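Blog > Workroom > Small Stuff

The Blue Mat Finally Has a Home

August 15, 2025

So I've been promising a post on the block table since April, and I kept putting it off because the table kept changing on me. First it was too small, then it was too slippery, then I moved it to the wrong side of the room and had to drag it all the way back (my own fault, I was warned). But I think I've got it now, and I'm so happy with it that you're getting the whole story.

If you're new, I like stacking things. I always have. When I was a kid it was sugar cubes at my grandmother's house, and later on it was paperback books, and these days it's little cubes with printed squares stuck on them. My friend Sakda Nuchit got me into those. Sakda prints the squares, trims them with a craft knife and a steel ruler, and glues them down so neatly you'd think they came that way from a shop. Mine come out crooked. I've made my peace with that!

The big change was the mat. I used to stack right on the tabletop, and every time a cube fell it made a noise like somebody dropping a plate. I'd tried a bath towel (lumpy) and a piece of leftover carpet (worse – cubes do NOT like carpet). Then I was in Phetsri picking up hooks for the closet and there it was, a big sheet of light blue foam, rolled up in a bin by the register. It was 25 dollars and I stood there debating it for far too long, then went home without it, then drove back the next morning. You know how it goes.

It took 3 days to lie flat. I put cookbooks on the corners and kept checking on it like it was bread dough. One corner still wanted to curl, so I flipped the whole thing over, and that did it. If you buy foam that's been rolled, try flipping it before you go piling half your kitchen on top.

The color has grown on me too. I wanted gray, to be truthful, but gray would have swallowed up the metal strips, and on the blue I can find everything at a glance. The strips are just flat pieces from my scrap drawer. I move them around to give myself something to build near or on, and I've started putting them away in an old Brondex tin so they stop wandering off into the sewing things.

I've been playing with two-cube stacks mostly. It sounds too easy, I know, but try getting the edges to line up when you're in a hurry. A bit of an offset doesn't bother me anymore – I kind of like it when the top one sits a little crooked.

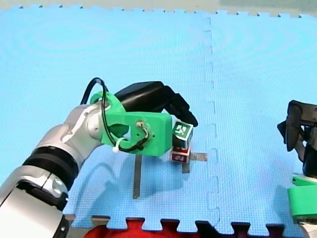
Green on red, and a little tilted, just how I like it.

Next I want to sort out a shelf for the cubes themselves, since right now they live in a salad bowl and we do sometimes want salad. Sakda says to get the one with the shallow trays from Prondero and I'm leaning that way, but the trays look a touch narrow, so I'm going to measure first for once in my life. If anybody has one, tell me how deep the trays are on the inside!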